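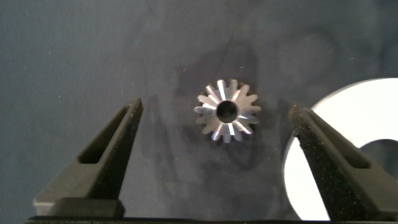
**Tia Wainwright**, product editor, Skumico Games

# Zitier Card Vault — storage for trading card collections

The Zitier Card Vault is a storage box for players who have more cards than binders. It holds 2000 cards without sleeves, or fewer if you keep them sleeved, and it is suitable for all trading cards of the standard size. The smaller Japanese size also fits, but then you should put in the side strips which come in the bag with the dividers.

We sell this box in our shop since the first version. The present one has a stronger lid and the rows are a little wider, so a double-sleeved card goes in without bending at the corners. Old dividers do not fit the new rows. Please check this before you order only spare parts.

## What you receive

- Card Vault with lid
- 5 rows, fixed
- dividers with a blank tab
- 2 deck trays, removable
- side strips for small cards

Sleeves and cards are not included.

## Sorting

Many customers ask us how they should sort. For a draft cube or a set collection, most people go by set number. If you build decks every week, it is more practical to sort by card type and then by name, and to keep the two deck trays for the decks you are playing at the moment. Stuart Catterall from our tournament desk has 584 cards in his trading row alone and he sorts them only by price — this works for him, but you need to look up the prices again after each ban list.

Write on the tabs with pencil. Marker goes through the coating and you will see it on the other side.

## Carrying it to events

The full box is heavy. It has a grip on both short sides, and you should use both of them. The lid closes tightly but it does not lock, so for train or bus we recommend the Ogilvie strap, which is sold separately. Do not leave the box in a hot car. Foil cards curl quickly and they do not always become flat again.

## Delivery and returns

The black version is in stock. The grey version is expected in February and can be ordered in advance. If you order both colours together we send them in one parcel when the second has arrived, unless you write us in the comment field that you want two.

Returns are accepted if the dividers are still in their bag. For questions about damaged parts please write to Leanne Bramwell in customer service, with your order number and the colour of the box.

Page last changed: 25 Jan 2021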